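October 16, 2024

Up too late again. Tired. Writing this fast before I lose the thread.

Fasting blood work this morning so no coffee, no toast, nothing, and the bus from Vultstead was late. Sat next to a man eating a egg sandwich the whole way. Cruel. Nurse was quick at least. Results in 2 days.

Then choir. Engelbert wants us to do the Byun piece for the winter concert and half the altos can't get the middle page. Me included. He made us sing it at a crawl, then at full speed, then at a crawl again. Ga-eun lost her place and got the giggles and that was the end of the back row. Hall rent went up to 85 a night. Kyung-hwa thinks we should sell cakes. We always sell cakes.

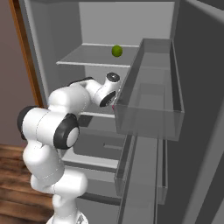 Fridge door open, arm in.

Called Mom after dinner. She's fine, knee is bad, wants me there in June for the reunion and won't hear otherwise. Ticket is 200 if I book now. Didn't book. Why didn't I book. She's still mad at Habibur about the fence, told me the whole thing from the start, then told it agian.

Must do tomorow: return Woo-jin's umbrella, pay the dentist, print page four bigger. Hem the black skirt or buy one.

Rain on the window now. Still have that alto line going round and round, the wrong version of course. Book the ticket. Bed.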